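# Clear plastic and other promises

I have been told three times this year that a clear plastic organiser would change my life. Once by a magazine in the dentist's waiting room, once by a leaflet that came through the door from Clevora, and once by my sister, who has form in this area and still owns a spiraliser. In February I gave in and decided to find out what all the fuss was about, mostly so I could say I'd tried.

The theory goes like this. You have a desk covered in small things. You buy a see-through box with compartments. You put the small things in the box, and because you can see them you never lose them again, and because they have a place you always put them back. I can see the appeal. I can also see a large gap in the argument, somewhere between "you buy a box" and "you always put them back".

My desk was bad, I'll admit it. It is a plain white table which I bought because the Sovisitz catalogue made it look like a place where a person might write letters in fountain pen. What it mostly held was batteries of unknown charge, a stapler with no staples, allen keys from furniture I no longer own, rubber bands, two tape measures that disagree with each other, and a saucer of what I can only call bits. Every household has a saucer of bits. Ours had spread to a second saucer.

So I cleared the lot. Everything went into a washing-up bowl on the floor, and I wiped the table down, and I'll give the tidying people this much: the wiping was lovely. An empty white table at eight in the morning with the light coming in is a pleasant thing to have in your house. If the books stopped there I would have no quarrel with them.

They don't stop there, of course. They want you to sort. Drenov, whose tidying guide I borrowed from the library (97 pages, large type, a lot of photographs of linen), says that each object should come back to the table one at a time and be made to justify itself. Small things first, set down on the bare surface, looked at properly, then either into the organiser or out of the house. I thought this was daft. I still think it's fairly daft, but there is something about a single object with all that white round it which makes you look at the thing. You notice you have no idea what it's for. 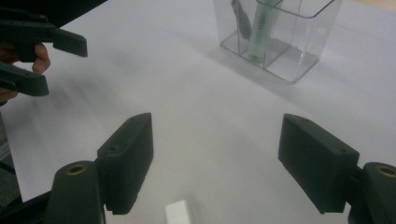

My sister wrote back that I was missing the point, that the organiser wasn't meant to hold everything, only the things I'd reach for in an ordinary week, and that if I was still agonising over anything after a minute it should go. She also said the clear ones show the dust, and that she'd never claimed otherwise.

Well, she had claimed otherwise, but let's leave that.

The ordinary week test is better than anything in Drenov, I think, and it's free. It also turned out to be brutal. Pens, yes. Scissors, yes. One tape measure, once I'd settled which of them was lying. Paper clips, grudgingly. Everything else in that washing-up bowl was there on the grounds that it might come in handy, and I have been alive long enough to know how often that happens. The allen keys went into the toolbox, where they can be useless in company. The batteries I tested one by one in the kitchen torch, and most of them were flat, so for years I had been carefully storing dead batteries next to live ones and calling it being prepared.

Where I part company with the whole movement is at the shop. The moment you have thrown out most of your clutter, you are told you need containers for what's left. Clevora's leaflet had a drawer system, trays that stack inside other trays, little dividers for the trays, and labels for the dividers. There was a boast on the back that 600 happy homes had gone over to the full set. Happy according to whom? Did anybody go back in six months and open the drawers? I would pay to see those drawers.

I also don't accept that see-through is better. A wooden box with a lid hides a mess, which is a perfectly respectable job for a box. A clear one puts your mess in a display case. If you are a tidy person it will look tidy, and if you are me it will look like the inside of my head, with rounded corners. And a clear organiser takes up room on the table you have just spent a morning emptying. I haven't seen a tidying book own up to that one yet. You clear the surface, you admire it, and then you stand a box on it.

A couple of months on, then. The table is still mostly clear, which surprises me. I don't give the plastic much credit. The things that used to pile up there aren't in the house any more, and I think an old mug would have coped with the pens. The saucers have gone back to being saucers. There is one drawer in the hall that I am not discussing, and if you've come here from the Somogyi forum hoping for a photo of it, you can keep hoping.

Drenov is overdue. I'll take it back tomorrow, and I've promised myself I won't look at the next one on the shelf, which was about wardrobes. I had a quick flick through while I was in there. It wants you to buy hangers.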